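Home Reviews Flooring Kitchen Tools Contact

Tagle Click Flooring: Eight Months Underfoot
January 28, 2025, by the Omley Home Desk
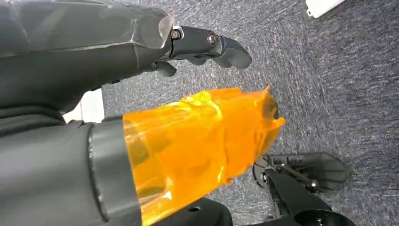 A reader in the comments on our first post asked whether the joints stay closed through a dry winter, and said hers had opened up by the second month with another make. Ours have stayed shut except in one spot by the back door, where a gap the width of a fingernail showed up in cold weather.

We put down 600 square feet of Tagle in May. The planks click together at the long side first, then the short side is tapped in with a block. The short side is the weak point. Three planks chipped at the corner, and the box has few spares.

The surface cleans up well with a damp mop. Dried mud comes off, and so does candle wax if you warm it a little. Chair legs need felt pads. We skipped them for a week and got two faint scratches that still show in low sun.

Sound is average. Hard shoes click on it, and the thin foam sold with it does little. We later tried the Plurska underlay in the hall and it was noticeably quieter, though it cost us another $800 with delivery.

The flooring itself came to $2205. Shipping took 24 days and one box arrived open. The seller replaced it.

We would buy it again for a bedroom or hall. For a kitchen we'd look at something thicker.

Rating: 7 out of 10

Related
Plurska Underlay: First Look
Plirodholm Tapping Block Review
Felt Pads That Stay On
How to Fix a Chipped Plank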